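Modules > Robot Safety and Faults > Handouts > Week 9

Week 9: The release fault

December
Halima Oyewole

Read this before the lab. It covers the fault we had on the Drornora exercise, where the arm picks up a cloth, carries it clear of the other items and lets go. The arm picked up and carried as planned. At the drop point the program reported "released" and moved off with the cloth still between the fingers.

What the log showed

The open command was sent and accepted. The fingers started to move, then the next motion command arrived and replaced it. The program was set to wait 2 seconds after opening, but the wait had been placed before the command instead of after it. The status line printed "released" as soon as the command was sent. It never read the finger width.

Roland Rowbotham's group first blamed the friction setting on the cloth and spent most of a session changing it. The runs did get better, by luck, and the fault came back when the arm speed was raised. Keep this in mind for your own reports: a change that makes a fault rarer has not explained it.

Why it is a safety matter

A program that believes its hand is empty will plan short paths close to other objects. On a real arm it could drag the held item through them, or carry it towards someone who has been told the cycle is over.

What to change

Move the wait. Then read the finger width and compare it with the target before printing anything. If the width is wrong, stop the arm and hold position — do not retry the opening in a loop.

For the lab, work in pairs and hand in your log with the faulty line marked. 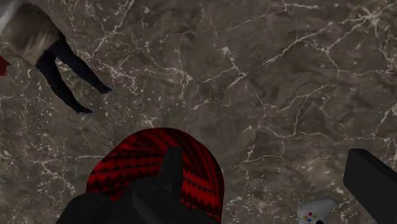
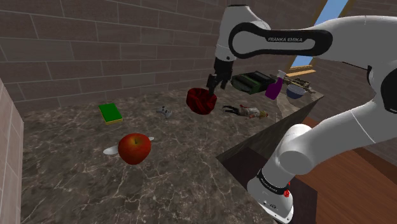 First: looking down past the gripper fingers. Second: the Franka arm holding the red cloth. Both rendered in simulation.

Comments

Lacey Cropper: Do we stop on a wrong width even if the cloth has dropped?

Halima Oyewole: Yes. Stop, then check by eye.

Leanne Bramwell: Our wait is in the right place and we still get it at full speed. Will bring the log.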